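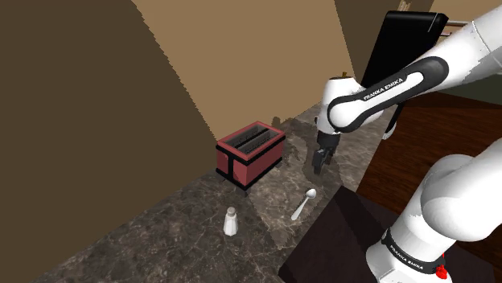
Simulated kitchen counter with the arm, toaster, salt shaker and spoon.

Madano counter set

Madano is a small set of simulated episodes for a single arm working at a kitchen counter. We build it in the shared workshop at Troltmont, on one desktop machine, in the evenings and on Sunday mornings.

What is in it

There are 300 episodes. Of these, 200 are for training and 95 for validation. The remaining five are kept apart for checking the loader. The longest episode has 2629 steps.

Each episode folder holds the rendered frames, the joint positions, the gripper opening and one line of text with the instruction. Instructions are short, such as "pick up the spoon" or "move the salt shaker next to the toaster". Dionysis Vlachopoulos wrote most of them, so the wording is fairly even.

Setup

Unpack the archive next to the scripts folder and run check_set.py first. It stops at the first missing file and prints the folder name. The scene files load with Drukero, our wrapper for the simulator. Older scenes saved before July need to be converted with convert_scene.py.

Known problems

Curved edges on the arm come out jagged — anti-aliasing was off for the whole run. The toaster is a fixed body and its lever does not move. Spoon contacts are unstable when the gripper closes on the bowl, and grasps on the handle work better.

Contact

Stelios Konstantinidis keeps the scene files. Send fixes as patches to the Moschos list, with the episode number in the subject line.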